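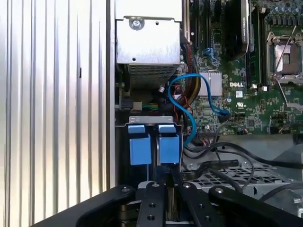
Recovering from a gripper stall inside a PC case

A stall fault (code 90 on the Noton controller) means the fingers met resistance before they reached their commanded width. Inside a desktop tower the usual culprits are a cable or the lip of the drive bay bracket. A SATA cable that loops across the middle of the case is easy to catch on the way in to the drive carriers.

Before you start, make sure the computer is unplugged from the wall. Put the arm in hold. Do not press Home – the homing move lifts straight up, and anything caught in the fingers comes with it.

1. Lock out the arm at the cell panel and keep the key with you.

2. Look down both sides of the fingers with a flashlight. Find out what they are touching before you move anything.

3. If a cable is caught, unplug it at the end you can reach most easily. Hold the connector, not the wire.

4. Open the fingers by hand with the release screw. Two turns is enough on the Umdale gripper. If they don't move after that, stop and call the cell lead.

5. Check the linkage arms and pivot screws. Replace any screw that has backed out.

6. Clear people from the cell, remove the lockout and jog out at the slowest speed, along the same line the arm came in on.

After the arm is out, check the motherboard and the blue drive handles for scrapes, then plug the cable back in. Run three empty open and close cycles before returning to automatic.

If the fault comes back at the same spot, re-teach the approach point. Don't raise the force limit. At Wullville we raised it once and bent a bracket.

Orla Keane, 17 August 2018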